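Reading time: 3 min

THE RED BOOK

In March the library in Pitberg stopped hiring people for the evening returns. The letter said the change was temporary, but Dorota Kaczorowski had worked nineteen winters in buildings where things were temporary, and she put the letter in the drawer with her gloves.

After that she had a new task. She had to teach the work to the arms from Dudier, which would arrive before summer. She held one gripper in each hand, and she moved books the way she had always moved them, and everything was recorded.

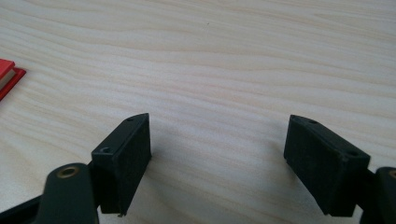
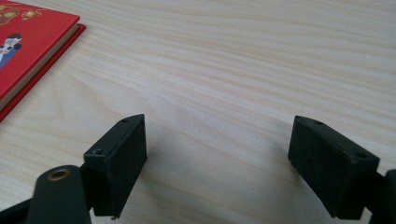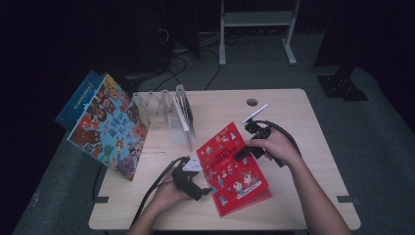 Something red, in all three.

"Again, please," said Miłosz from behind his screen. He was a polite young man and he said please each time.

She brought the grippers to the red book. With her own fingers she would know already if the cover was tired, if a child had kept it in a wet bag. With the grippers she knew only that it was there or that it was not there.

"You stopped," he said.

"I was checking the back."

"You can't check the back with those."

"No," said Dorota. "But I stopped to do it."

He wrote something down. They needed 2,930 recordings, and they had 1,000 when the snow went from the parking lot. Each one was a book lifted, turned, put in the stand or put down again. In the evening her thumbs hurt in a place where they had never hurt before.

Her friend Iwona had refused to do it. "You are digging the hole and they pay you by the shovel," she said on the telephone. Iwona worked now in the kitchen of a school in Ondow and came home smelling of soup. Dorota did not argue with her. She had a roof to repair, and also she was a little curious, but this she did not tell to Iwona.

One afternoon Miłosz asked her to come around the table and look. On his screen was recording number 306. He played it slowly. The grippers came down toward a book, and just before they touched it they waited, and tilted a little to the left, and only then they closed.

"You do this every time," he said. "We thought it was a mistake in the tracking. Then my boss wanted to cut it out. It costs almost one second for each book."

Dorota watched herself wait. Her mother had taken eggs from the hens in this manner, with a small stop before the hand.

"And will you cut it?"

"I don't know. When we cut it, the model drops more books." He rubbed his eyes. "I can't explain it to him."

"Tell him it is how you pick up a thing that is not yours."

Miłosz did not write this down. He played the recording one more time, and she saw that his own hand, beside the keyboard, had tilted a little to the left.

The arms were delivered in two crates while she was eating her lunch. She signed the paper for them, because the man had asked for a signature and there was no one else in the corridor. Then she washed her cup, went back to the table and took up the grippers.

"Again?" she asked.

"Please," said Miłosz.

More stories
The Night Bus to Ondow
Urbańczyk and Daughter
A Room with Two Clocks
What the Baker Kept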